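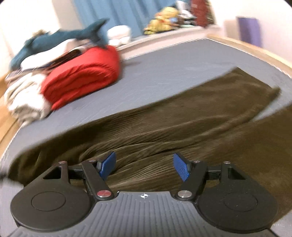

Desk and Workstation Inspection - Checklist with Comments
Panasiuk building, second floor. Inspected March 20, 2025.
Ratings: S = satisfactory, A = action needed, N = not applicable

1. Desk surface
1.1 Clear working area in front of keyboard: S
1.2 Papers sorted into trays or filed: A
Comment: Desks by the window hold loose post from October. File or shred.
1.3 Drinks kept away from sockets and equipment: S

2. Storage
2.1 Drawers close fully: A
Comment: Top drawer of the Proltitz pedestal catches on its left runner. Remove and refit. If the runner is bent, order a new pair.
2.2 Heavy items on lower shelves: S
2.3 Shelf units fixed to wall: A
Comment: Lerkthorpe unit, 962 mm wide, has one of two brackets fitted. Limit each shelf to 20 kg until the second is in place.
2.4 Nothing stored on top of cupboards: S

3. Cables and power
3.1 Leads tied and off the floor: A
Comment: Monitor lead hangs in the leg space at desk four. Clip to the rear rail.
3.2 Extension leads not joined end to end: S
3.3 Plugs and casings undamaged: S

4. Leg space and walkways
4.1 No boxes or bags under desks: A
Comment: Two archive boxes under desk six. Clear leg space measured 398 mm across, against 498 mm at the last inspection. Move the boxes to the store room.
4.2 Walkway clear to both doors: S

5. Seating and screens
5.1 Chair height adjusts and holds: S
Comment: Evard chairs checked under load - no sinking noted.
5.2 Castors turn freely: S
5.3 Top of screen at or just below eye level: A
Comment: Screen at desk two stands on a stack of catalogues. Replace with a proper riser.
5.4 Footrest supplied where requested: N

Items marked A are to be rechecked at the next inspection. Items 2.3 and 3.1 take priority.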